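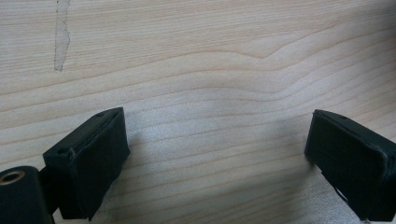
Le plateau, bois clair. Trace blanchâtre en haut à gauche.

Temps de lecture : 4 min

Objet : Re: [atelier-bois] Trace claire sur plateau, essai du savon Predlow
Date : 29 mai 2018

Bonjour la liste,

Je reprends le message d'hier, que je cite en partie pour ceux qui prennent le fil en route :

> Pour moi c'est réglé d'avance : une trace blanche sur un bois clair, c'est de l'humidité
> prise sous la finition. Tu passes le savon Predlow dilué, deux fois, tu laisses une nuit,
> et tu n'en parles plus. Je l'ai fait sur le plan de travail de la maison de Ponavau
> et sur une table basse, résultat impeccable les deux fois. Inutile de poncer.
> Et surtout n'écoute pas ceux qui vont te parler de rebouchage, sur un plateau
> de ce genre il n'y a rien à reboucher.

Je veux bien, mais deux réussites sur deux meubles dont on ne sait ni l'essence ni la finition, cela ne me suffit pas pour mouiller un plateau entier. Regardez la marque. Elle est étroite, elle part du bord haut et s'arrête au tiers à peu près, et elle coupe le fil du bois au lieu de le suivre. Les auréoles d'humidité que j'ai eues chez moi étaient rondes ou en nuage. Une bande à peu près droite, avec des bords un peu déchiquetés, je n'en ai jamais obtenu avec un verre ou un plat.

Restent trois hypothèses, et je ne tranche pas :

- une usure, quelque chose qui a frotté toujours au même endroit ;
- un résidu sec, colle ou savon justement (j'ai retrouvé un fond de flacon Predlow dans le placard, donc quelqu'un est passé avant moi) ;
- un joint ou une fente rebouchés avec une pâte trop claire.

La troisième est celle que vous écartez le plus vite et celle qui m'inquiète le plus. Si c'est du mastic, le savon n'y fera rien, et si on ponce, on risque d'agrandir une tache claire dans un bois qui aura changé de teinte tout autour.

J'ai fait un essai samedi dernier... non, pardon, il y a 12 jours, je reprends mon cahier. Savon dilué selon la notice, appliqué sur la face de dessous, dans un coin. Après séchage complet, le fil s'est relevé et la surface accroche sous les doigts. La couleur n'a pas bougé. Je ne vois donc pas bien ce que l'opération apporterait sur le dessus, à part un égrenage de plus.

Quant à la cire Flistitz, recommandée dans un autre message, j'ai lu les mêmes éloges que vous. J'ai payé le pot 19 euros, j'en ai mis sur une chute de frêne, et j'ai obtenu une chute de frêne qui brille. Or la finition du plateau est mate, satinée tout au plus, et je tiens à ce qu'elle le reste. Avant de me répondre que la mienne était mal lustrée : neuf minutes de chiffon, montre en main.

Autre point sur lequel je ne suis pas d'accord. On m'a écrit que la zone centrale était « décolorée par le soleil » et qu'il fallait donc tout reprendre. Le milieu est plus clair que le bord droit, c'est vrai, mais la lumière tombe très inégalement sur le bois, et le coin en haut à droite est simplement plus sombre et plus froid. Je ne conclurai rien sur la teinte avant d'avoir regardé le plateau de face, à l'ombre, avec un échantillon posé à côté.

Sur l'essence, même prudence. J'ai reçu hêtre, frêne, érable, et même une réponse qui affirme reconnaître l'hévéa « à coup sûr ». Le fil est fin et serré, avec cette ligne qui monte en bosse vers le milieu puis redescend à droite, et les voisines qui font la même vague. C'est joli, mais je ne sais pas nommer un bois avec ça, et je doute que vous sachiez.

Ce que je compte faire :

1. Gratter l'extrémité basse de la trace avec l'ongle, puis avec une carte en plastique. Si ça s'enlève en poudre, la question est close.
2. Sinon, un coton à peine humide pendant une minute. Si la bande disparaît et revient au séchage, j'y verrai plutôt une usure de la finition.
3. Dans tous les cas, pas de ponceuse avant 14 jours.

Question à ceux qui ont acheté un plateau chez Hứa : avez-vous déjà trouvé un rebouchage d'origine en travers du fil ? Je cherche des cas vérifiés, avec si possible ce que vous avez vu en grattant. Les « il paraît que » sont déjà bien représentés dans les archives.

Bonne soirée

--
Liste atelier-bois | Contacter les modérateurs | Se désabonner | © 2018 atelier-bois, messages sous la responsabilité de leurs auteurs | Haut de page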